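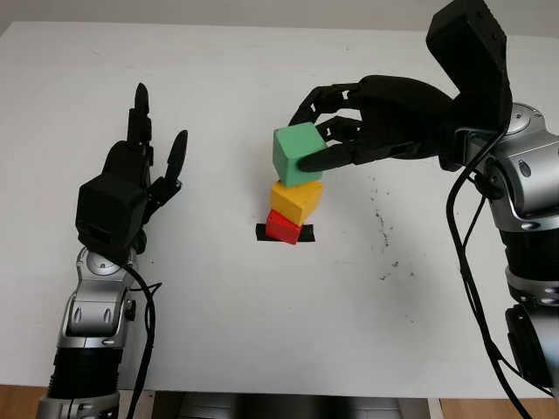
My neighbor asked me last month when she can buy a robot that folds the laundry. She asked it the way people ask when the new bus line will open, as if there is a plan somewhere with the date on it. I said I would think about it, and since then I have been thinking about it more than is healthy, mostly while folding laundry.

I should say where I stand. I worked for 7 years in the packing hall at Fasance, where we put small kitchen parts into boxes, and the boxes into bigger boxes. I am not an engineer. I have seen machines come into a hall, I have seen some of them stay, and I have seen some of them go away again on the same truck. At home I have a washing machine, a dishwasher and a round vacuum cleaner which gets stuck under the sofa. So my opinions come from these two places.

The first thing I noticed when I started to read and watch videos on this subject is how much work there is in simple things. Take cubes. A child gets wooden cubes for the first birthday, and after some months of throwing them the child makes a tower. For a robot with two arms and hands with real fingers, a tower of three painted cubes, red, then yellow, then green, is a proper task, with a piece of black tape on the table to show where the tower must stand. I used to find this a little sad. All this metal, all these cables, for a toy! Now I don't find it sad anymore, and I want to explain why.

When you put one cube on another, you must know where the lower one is. You must also know where the upper one is, and it is in your hand, so your own fingers are hiding a good part of it. You must hold it strongly enough that it does not slip and softly enough that it does not jump out. You must go down and feel the moment when it touches. Then you must open the fingers without pulling the cube with you. This last part is the one I never thought about before. Try it with a cold hand, or with a winter glove, and you will see that letting go is half of the job.

And towers don't need to be perfect to be towers. If the yellow one is turned a bit and sits a bit to the side of the red one, the green one can still go on top. But each small error goes up with the tower, and the next hand must deal with what the last hand left. This is exactly the trouble we had at Fasance with the second layer in the box. The first layer was always beautiful.

We had a machine there for the second layer. It was made by a company called Plorno and it had suction cups, no fingers. It was very fast. It could do 390 boxes in one shift without any complaint, when the parts came in the right way up and the cardboard was flat. In January the cardboard was never flat, because the storage was damp. Then the machine pressed the part into the corner, the corner bent, and somebody had to go there with a hand and fix it. That somebody was often me. I didn't hate the machine. I thought of it as a colleague who is excellent at one thing and has never been outside.

So if the question is whether machines can do shop-floor chores, my answer is yes, a lot of them, for a long time already, if you build the floor around the machine. You put rails, you put stops, you make every part come the same way. The chore becomes easy because everything around it has been made hard and straight.

A home is the opposite case. I will not put rails in my kitchen. The cups are in a different place every day, one has a broken handle and we keep it anyway, and under the table there is always something which I prefer not to identify. The laundry is worse. A cube keeps its shape when you pick it up. A T-shirt has one shape in the basket, a second one in your hand, and a third one when you put it down, and if it is inside out you must first put your arm into it like a vet. I have watched a video where a machine folds a towel and I was happy for it, but I had time to make tea.

This is why I came to like hands with fingers, even if many people say they are too complicated. At the MacAulay hall, where I now work part-time, there are simple grippers with two flat jaws, and for metal trays they are enough. But everything in my home was made for fingers: the zipper, the lid of the jam, the button on the pillow cover, the little plastic thing on the bread bag. If a machine will ever help me there, either it gets fingers or I change all my things. I know which one is cheaper for me, and also which one is more difficult for the engineers. Sorry to them.

There is also the question of patience. I am patient with a person who learns. When I started in packing, I needed a full week before the woman next to me stopped redoing my boxes. With a machine in my own home I am not sure I would be so kind. If it drops 3 plates in 40, would I keep it? The dishwasher has broken none in all its life, and it has no hands at all. Maybe the best household robots are still the boxes with doors, where we do the putting in and the taking out, and they do the wet part in the middle.

And putting in and taking out is all that is left, if you think about it. We carry, we sort, we open, we stack, we close. The heavy and hot part of the housework went away in my grandmother's time. What remains is the small hand work between one machine and the next, and it is small only for us.

My neighbor's daughter studies in Plosov and told her five years. I would say longer for the laundry and shorter for clearing a table, if the table is simple and you don't love your plates too much. Stacking things of known size – boxes, books, plastic containers – I can imagine quite soon. I would pay for the plastic containers alone, but it must find the correct lids.

I gave my neighbor a shorter version of this on the stairs. She listened until the vet part and then said that her dryer was beeping.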